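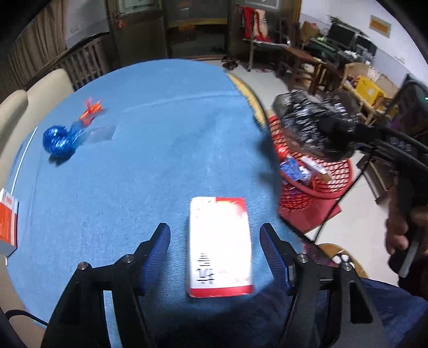
Living room table with the blue cloth on, sofa to the left

How do I keep a tablecloth from sliding when the table gets used for everything?

Our table sits by the sofa and it's where every box and bit of candy in the house ends up. I love the blue cloth and I'm not giving it up, but each time somebody reaches across for something the whole thing creeps toward the sofa, and I must straighten it 40 times a week! I don't want clips, as they snag my sleeves. Has anyone found something gentler that stays put?
Itziar Garrido

Oh, I had just the same trouble for years, so you have my sympathy. What finally settled it for me was a thin felt liner, cut 2 inches smaller than the tabletop all the way round so it doesn't peek out. I bought mine at the market in Dristdale and it has been under there for almost 8 years now, washed every November whether it needs it or not. Smooth it down first with the flat of your hand, then lay the cloth over it and work out from the middle. If your cloth is on the light side, you might like little weights sewn in the hem too (my sister Stana does hers that way, and they look very pretty).
Baltasar Pastor

get a tray for the candy and small boxes, then you're not dragging things over the cloth all day. rubber shelf liner works ok underneath but check it doesn't mark the table
Marín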